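Can a group book the library hall if only one of us is a member?
Posted in: Libraries and community rooms

fedby_reader
I help run a small mending and knitting group. There are seven of us and we have been meeting in each other's houses, but we have run out of front rooms big enough. Flelness library has a side room that looks free most evenings, and I would like to book it for two hours every other week from September.

The booking form asks for a "lead member" with a library card. I have one, but the others mostly live over in Eken and use the library there. Does everybody need a card, or only me? I also can't work out whether we would be charged as a community group or a private one. We don't charge anybody to come, but we do put a pound each in a tin for tea and thread.
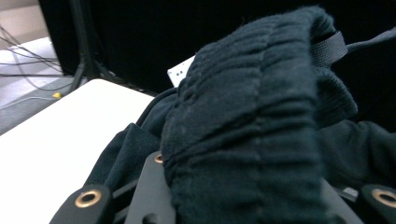
The other thing is the deposit. The form mentions one but gives no amount, and the phone line goes to a recorded message after 5pm, when I get home from work. I would like to know what I am letting myself in for before I put my name on it.

Pillai
Only the lead member needs a card. I have booked that room for a local history group for a few years and they have never asked for anyone else's. They do want a contact number for a second person in case you are ill, and that person can live anywhere.

On charges, you should come under the community rate. The test they use is whether anyone makes money from the session. A tin for tea is fine. If you paid a tutor, it would go up to the middle rate, and a sale of any kind puts you on the top one, even if the takings go to charity. We were caught by that when we sold booklets at a talk.

The deposit when I last paid was 90 pounds for a regular booking, returned at the end of the season if the room is left as you found it. One-off bookings didn't need one. It may have changed, so ask at the desk. The room holds 23 seated, and the time you book includes putting out the chairs and putting them back. Two hours is really an hour and a half - worth knowing if you have sewing machines to set up.

Also ask which sockets you can use. The ones along the window wall were switched off all last winter.

eken629
just go in and ask, they're friendly enough. we got ours for nothing but that was at Eken, not sure Flelness does the same

fedby_reader
Thanks both. I'll call in on my lunch break and ask about the deposit and the sockets. We have two machines between us, so I will put down for two and a half hours and see what that comes to. My neighbour has agreed to be the second contact.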